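Shared Tables, Written Rules

As two-armed robots move into ordinary workrooms, the firms that run them are putting good practice on paper
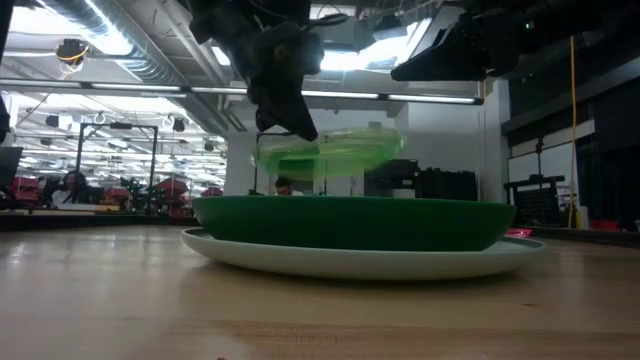 For most of its history, the industrial robot was governed by the fence. People stayed on one side, the machine worked on the other, and the rules dealt mainly with the gate. Robots that handle household goods are tested in a different kind of room, with desks and screens a short walk from the table, and the older rules say little about such places.

Prostard, which runs tabletop handling trials, adopted its own code of practice in August. The document has 74 clauses. It was drafted with Usex, a supplier of grippers, and reviewed by the Cadby safety office before any operator was asked to sign it.

Much of the code concerns small matters. A lid may not be released above a bowl until the second arm has come to a stop. Tableware must be placed within the marked working area, and a plate set under a bowl is to be treated as part of the same load. Cables at the wrist are inspected before each session and again after any collision, however slight. Loose objects that play no part in the task are to be cleared from the reach of both arms.

Other clauses deal with people. Staff may remain at their desks during a trial, provided that the desks stand outside the full reach of the arms. An operator who steps away must first bring both arms to rest, and a person who enters the working area for any reason has the authority to halt the trial.

The firm keeps a written record of every stop. Its first review covered 3270 trials and led to 2 changes in the code, both concerning the handover of objects between arms. A further review will follow after the next 3000.

Peñalver, a smaller company that leases similar equipment, has taken up the same text with a shorter inspection list. Its managers have asked that the clauses on lids and covers be extended to flexible packaging, and a draft is now with the three firms for comment.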